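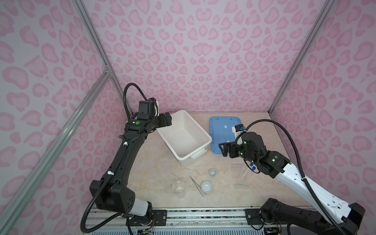
4. Hanging the paper

Right, if you've got this far then your walls are washed, filled and sanded, and you've left the size to dry overnight like I begged you to in section 3. Now for the fun bit! I'm using Dralovari paste-the-wall paper all through this guide, so if yours is the old paste-the-paper kind, follow the soaking time on the label and then join us again at step 5.

Before you start, check that every roll has the same batch number. I once did most of a bedroom before spotting that the last roll was a shade off, and I had to look at it for years.

1. Measure the wall from ceiling to skirting in a few places (old houses are never the same height twice) and use the biggest number. Add 10 cm for trimming. My back bedroom came out at 181 cm under the slope, so I cut those drops at 191.

2. Look up the pattern repeat on the label. Mine is 60 cm, a straight match, so every drop begins at the same point in the design. If yours says "offset" or "drop match", every other length shifts down by half a repeat. Write A or B in pencil on the back as you cut or you will lose track, I promise.

3. Find the middle of your main wall and draw a plumb line there. For big bold prints I always start in the centre and work out to both corners, so the cut edges end up where the eye doesn't go.

Note: don't trust the door frame as a guide. Use a plumb bob or a decent level.

4. Roll the paste on to the wall, a bit wider than one drop. Go right up to the ceiling with a brush. I use Brovier ready-mixed, which is dear but saves all that stirring.

5. Offer up the first drop against your line with 5 cm spare at the top. Smooth from the middle outwards with a paper-hanging brush. If it goes wonky, peel it off and try again, you've got a few minutes.

6. Butt the next drop up to the first, slide it until the pattern meets at eye level, and then check top and bottom. If the paper has stretched a little, eye level wins.

CAUTION: turn the electricity off at the fuse box before you paper anywhere near a socket or switch. Off at the wall is not enough.

7. Corners. Never wrap a full width round one. Measure from the last drop to the corner, add 2 cm, cut a strip to that width and take the spare bit round. Hang the offcut on the next wall to a fresh plumb line, overlapping the spare. Wenceslao Aguirre taught me this on his landing one Wednesday and I haven't had a creased corner since.

8. Trim top and bottom with a new blade. Snap it off after every couple of drops, as a blunt one drags wet paper and tears it.

9. Run the seam roller down the joins very lightly, then wipe off any paste with a damp sponge.

Leave the windows shut and the heating low until morning. Borders and bubbles are in section 5.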